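13 June 2022
By Areti Moschos
36 shares | 8 comments

Paraskevi Psarras has mended clothes in Posarville for most of her working life. She started in April at a new counter on Raptis Street, and says the trade is steady.

"People bring trousers first," she said. "Then they trust you with a coat."

She charges by the hour and turns down leather. Zippers are most of the week - she keeps 800 of them in drawers, sorted by length.
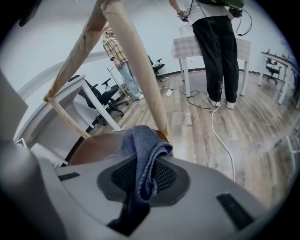 Hand sewing is what she would teach first, if anyone asked. "A machine hides bad habits," she said. Her beginners would practice on plain cloth, something blue-gray that folds softly, before they touched a customer's shirt. Wooden dowels are handy too, she added, for turning a narrow strap right side out.

She has no plans to retire. "My hands are fine," she said.

Sign up for our newsletter. You can unsubscribe at any time.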